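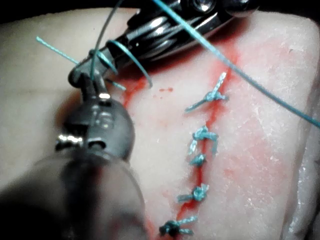
Spacing should follow the thickness of the tissue, one of the other visitors remarked, and a trainee who learns a fixed interval on a pad will have to unlearn it later. The instructor at the bench agreed in part. Her view was that an even interval is the easiest thing to check on a first practice piece, and that thickness can wait until the hand is steady.

The exchange took place at the second stop of the Tuesday visit to the Skiltow training center, which opens its suturing rooms to outside course planners twice a year. I went to look at pads and thread, as our own department is due to reorder both. The group was small enough to fit along one side of a bench.

Skiltow buys its pads from two suppliers, Nalari and Tuncer. The Nalari pad is the softer of the two. It takes a needle with little force and shows a poor bite at once, as the edge rolls inward when the knot is pulled down. The Tuncer pad has a firmer backing and holds its shape under tension, and the center prefers it for beginners. Both are cut by the staff on the morning of a session. Ready-cut pads were tried for one term and dropped, the complaint being that the edges came too clean and too straight.

The practice piece we discussed longest was a cream-colored pad with a thin red line running down it in a gentle curve and five interrupted stitches in blue-green thread. Red fluid had spread from the cut into the surface, mostly to one side. The intervals were fairly regular. The knots were less so: the middle one was a tight little tuft, while the one at the upper end had its two tails fanned out in different directions. The tails were short and a little frayed at the ends, and lay flat.

Colored thread is standard in the beginner rooms. Against a pale pad it can be read from the far side of the bench, and an instructor can follow a loop without leaning over the trainee. The drawback is glare under the ring lamps, which the center has reduced by turning them down to the lowest setting that still lets people work comfortably.

Stock is kept in a walk-in closet between the two rooms. The shelves held 46 pads on the day, sealed and laid flat, against a normal level of 74 at the start of term. Thread is ordered in lots of 400 packs. A pad is used on both faces where the material allows, then discarded. Storage on edge is not permitted – the softer type develops a crease that stays in the surface.

Marking is done on a sheet called the Havuneo form, named after the building where it was first used. It has separate lines for bite depth, interval, knot security and tail length. Knot security is tested with a blunt hook drawn under the loop. There is no line for speed, and several visitors asked about this. The answer was that times are recorded only in the advanced course, where the number is compared with the same trainee's earlier attempts.

Some practical notes for anyone going to the next visit. The entrance is on the loading side, and the front door stays locked during sessions. Coats and bags go in the lockers on the lower floor. Handling of unused pads is allowed with gloves, in all sizes, at the door. Questions on price are referred to the suppliers – Skiltow would give neither unit cost nor annual spend.

I came away with a sample of each pad and a blank copy of the form. The samples will be tried in our own room before the order is placed in March.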